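Home Explore Notifications Lists Sign in

Fedir Vakulenko
OK so I finally rescanned the TV this morning after putting it off since September, and I have Thoughts about what's happened to the over-the-air lineup in Ilton. Thread, sorry in advance

Quick background for anyone new here. I cut cable three years ago, stuck a flat antenna in the upstairs window, and I've been living on whatever comes off the Delunton tower ever since. It's free and mostly great and I will bore you about it at parties

The big one: Nuvaven is gone from its old spot. That's the classic movies channel, the one with the westerns all afternoon. It used to sit right under the local news and now it's on a completely different transmitter, way down the dial. If you haven't rescanned, you've got a "no signal" box where John used to ride into town 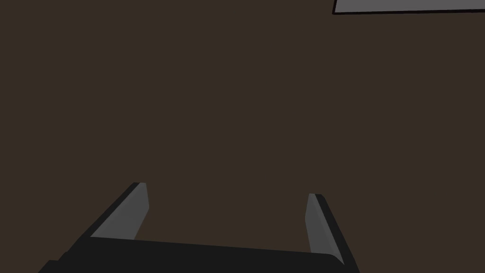
I sat through two full scans to get it back. The first one found everything EXCEPT Nuvaven, which, thanks. For the second I moved the antenna from the left side of the window to the right and there it was, a bit blocky but watchable. By then I'd been looking at a blank screen so long that my brain had gone as flat and dark brown as the picture up there. Anyway! Signal strength is hovering at 90 now and it only breaks up when a truck goes by

Second thing, and I'm happier about this one. Vitale has launched as a subchannel! If you don't know it, it's the cooking and travel one that was only on cable before. They're running the old Italian market show back to back from 4 in the afternoon and I've already lost a whole evening to a man explaining artichokes

Picture quality on Vitale is not amazing, I'll be straight with you. It's standard definition and they've squeezed it in with five other things on the same signal. Faces are fine, but anything with steam or running water turns to mush. From the couch I stop noticing after ten minutes

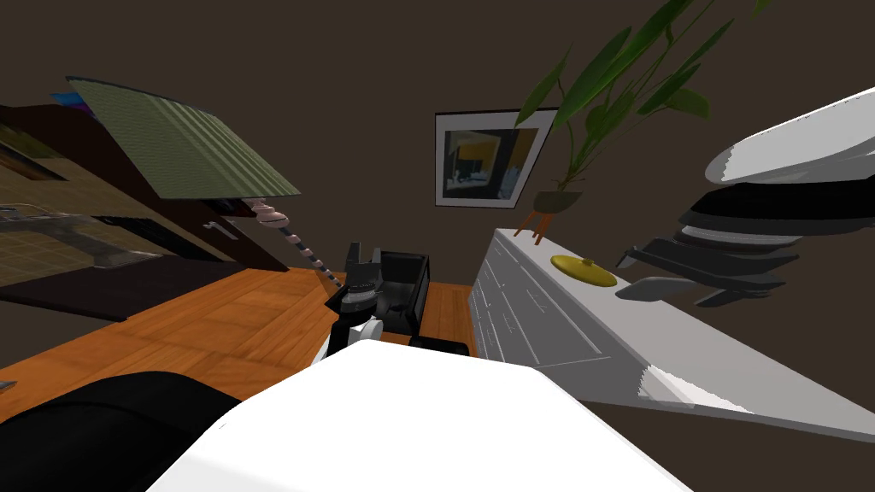

My real gripe is the guide. Half the new channels show up with no listings at all, just "Program" over and over until midnight. Vitale has the right titles but everything's an hour off. I set a recording for the bread episode and got the last half of something about ferries (which was good, but still)

Someone asked what antenna I'm using. It's a cheap flat one, no amplifier. I did try an amp last year and it made the weak channels worse, so back in the box it went. We're about 30 miles out from the tower with one annoying hill, if that helps you compare

A few people are saying they lost the weather subchannel too. I still have it, so try a proper rescan, the full one and not the "update channels" thing. On my set that's buried under Settings, then Broadcast, then a menu that looks like it was written in 1998

Oh and if your TV keeps both the old and new numbers for Nuvaven, delete the old one by hand or the remote will keep landing on it. Took me way too long to find that

Going to try the antenna in the attic this weekend. Will report back if I don't put my foot through the ceiling

3,901 views

We use cookies to keep you signed in and to improve your experience. Accept all Manage choices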